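# Hand-held gripper demos: how to get the students to record clean picks from a cluttered box?

**Posted in: School and club robotics**
**prulen_mentor**

Hello all. I help with a small robotics club for students of 14 to 17 years, and this term our project is learning from demonstration. The students hold a gripper in each hand and do the task themselves, and later the recordings are used to train a policy for the arm we have at school. The club works with the Prulen kit, and we will show the result at Promcombe, in the section for student projects.

The task they have chosen is to sort a box of mixed jewellery: take out one piece, lay it on the cloth, take the next. I told them it was too ambitious, but they voted and I respect the vote.

We started in October and until now we have 161 recordings. When I went through them with the students, we had to throw away 44. The reasons are always the same:

- the student closes on two things at once, for example a ring and a piece of necklace
- the student hesitates over the box for a long time, opens, closes, opens again
- the second gripper enters the view and does nothing useful, it only covers things
- the piece is dropped and then picked again in the same recording

My doubts are these. Should we keep the recordings with a drop and a second try, or cut them? Is it better to make the box easier first (only rings, no strings of beads) and then to add the rest? And how long should one recording be? At the moment the students do as many pieces as they like before they stop, and some recordings are very long.

The students also record at home, so the rooms, the light and the cloth under the box are all different. I thought this was good for variety, but a colleague said it will confuse the training with so little data. I would be glad to hear from someone who has done this with a club and not in a university.

Thank you in advance, and excuse my English.

---

**rizzi_bench**

Make the box easier. Necklaces are the worst thing you can pick, we tried with string last year and gave up.

Also one recording = one piece. Much simpler to throw away the bad ones.

---

**revau_club**
**Edited November 9, 2025**

I run the Revau after-school group and we did nearly the same project, with small hardware and beads in place of jewellery. English is not my first language either, so ask me if something is not clear.

**About the drops.** We kept them when the second try was clean and quick, and we cut them when the student began to search around in the box. A drop followed by a calm second pick teaches the arm something useful. A drop followed by ten seconds of poking teaches it to poke. Ours learned to poke very well!

**About the hesitation.** This is the habit I would work on first. Ask the students to decide which piece they will take before they press record, and to say it aloud. "The gold ring." Then they go down, close, lift and place. If they change their mind in the middle, they stop and begin again. After 2 sessions with this rule our recordings became much shorter and the students were less tired in the wrists.

**About rings and necklaces.** I agree partly with the answer before mine. I would not remove the strings of beads completely, as the students have chosen this task and they will be disappointed. Leave them in the box but give them no turn as the target for the first weeks. In this way the gripper must learn to take a ring from between other things, and the lift shows immediately if something else comes with it. Teach the students to take a ring by the edge with the tips of the fingers and to lift straight up, slowly for the first few centimetres. If a cord follows, the recording is marked as bad and they go on to the next. 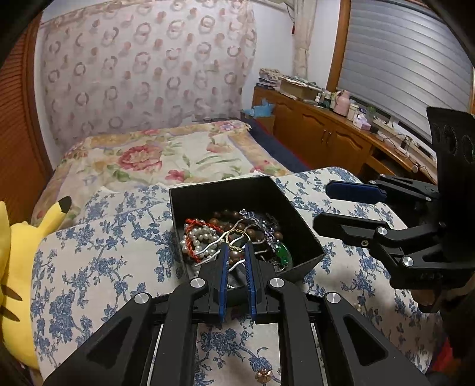

The approach matters as much as the closing. Many of our students came in low from the side, because it feels natural for the arm, and then they pushed the beads against the wall of the box. From above is slower to learn but the pile moves less. Put the box low enough that the elbow can stay higher than the hand. On a bed or a coffee table this is easy, on a school desk the smaller students should stand.

**About the second gripper.** Decide if it has a job. If its job is to hold the box still or to receive the piece, write this down and do it in every recording. If it has no job, it rests outside, away from the box, and starts each time from the same place. We made a small cross with tape for this.

**About the different homes.** Your colleague is right and you are right. With 117 good recordings I would take one home or one classroom as the main place and collect most of the data there, then add the others as a smaller part. When we mixed 7 rooms from the beginning, the arm did nothing well in any of them. Ask also that the camera on the gripper is fixed with the same angle for everybody. We lost a whole weekend of data to one loose screw.

One practical matter more. Check the finger pads every week. Ours collected dust and became slippery, and the students started to squeeze harder without noticing it. A damp cloth is enough, then let them dry before the next session.

---

**prulen_mentor**

Thank you both. We will do one piece for one recording from the next meeting, and I like very much the idea to say the target aloud. @revau_club, did you mark the bad recordings while the students were still there, or afterwards?

---

**revau_club**

While they were there, always. The student who recorded gives the first opinion and one other student must agree. Afterwards at home I did not remember which was which, and they had stronger opinions than me anyway.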